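Remote Robot Operators, Computer Disassembly (Part Time)
Tromen, Gandala site

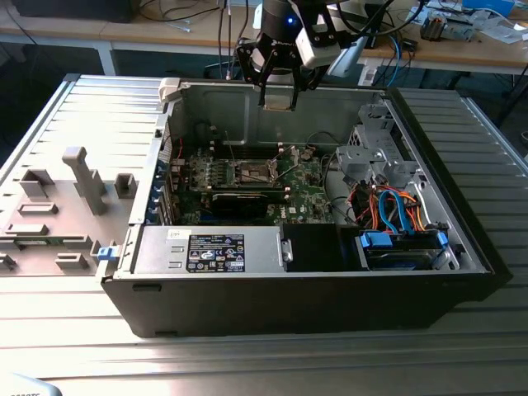
We are hiring operators to teach our robot arms how to take apart used desktop computers. You will guide an arm with a hand controller from a desk next to the cell, doing one step at a time: lifting out a drive, pulling a memory stick, unplugging a cable. Each run is recorded and used to train the arm to do the step without you.

The work is repetitive. A normal shift is 69 recorded runs, with a break after every block. Runs that fail are kept and labeled, so please don't hide mistakes.

What you will do
Steer the arm through the steps on the job sheet
Reset the computer between runs
Mark each run as good, partial or failed
Write down parts that stick or don't match the sheet

What we need from you
Steady hands and patience
Comfort with the inside of a PC. You should know a power supply from a drive cage.
Able to sit for up to 2 hours at a stretch
Good close-up vision, with or without glasses

No robot experience needed. Gamers and repair techs have both done well at this. Training is paid and takes place in your first week.

Pay is $425 per week for four afternoon shifts, 1:00 to 6:00 p.m. The contract starts in January and may be extended.

To apply, send a short note and your resume to Danai Bakalis, Operator Hiring, Room 819. Tell us about something you have taken apart and put back together. Questions about the controllers or the work cell go to Thaís Brito.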